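Progress report no. 6 - computer disassembly project, for Herummont

Hi all,

April was mostly taken up with the open day, so this one is more of a visit report than the usual run through the work plan. The budget sheet is attached separately and hasn't moved much since last time.

We held it at the Plastov building, the old 1962 brick one on the rail side, and had visitors in from 2 in the afternoon. Boyer sent a group from their recycling depot, and a few people from Rornatov came over to look at the cell layout. We'd capped each group at up to 8 so everyone could get near the bench, and I'm glad we did - the room gets loud and it's hard to hear questions from the back.

The demo centred on desktop towers, the bulk of what Boyer handles. We laid each one on its side with the panel off and talked people through the order we want the arm to work in: memory first, then the cards, then the drives and power supply. The Boyer crew were great value here. They strip these by hand every day and had plenty to say about clips, stuck screws and cable bundles (I filled a whole notebook!). 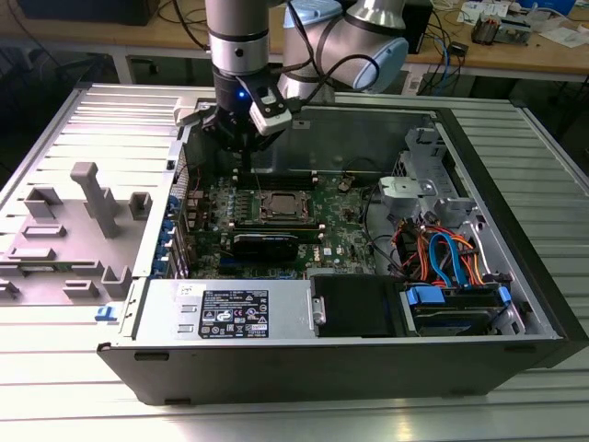
The arm over the memory slot area of an opened desktop tower.

What they pushed us on most was cables. Our plan still assumes somebody unplugs the drive and power leads before the arm starts, and they'd much rather have that handled in the cell. Fair enough, but it's a big chunk of work and I don't want to promise it in this phase. I've put it down as an option for the next one and would like your view.

Rornatov's people were more interested in the slatted work surface and how quickly we can change over the fixtures. They've asked for the drawings - are you happy for me to share those? I've held off until I hear back.

Next up is a proper list of tower models with Boyer, and a second session at their depot if we can sort out the transport. I'll also send the revised parts order once I've got the freight quote.

Recent reports
Report 5 - Bench set-up and safety sign-off
Report 4 - Choosing the fixtures
Depot visit notes, Boyer
Open day handout and directions to Plastov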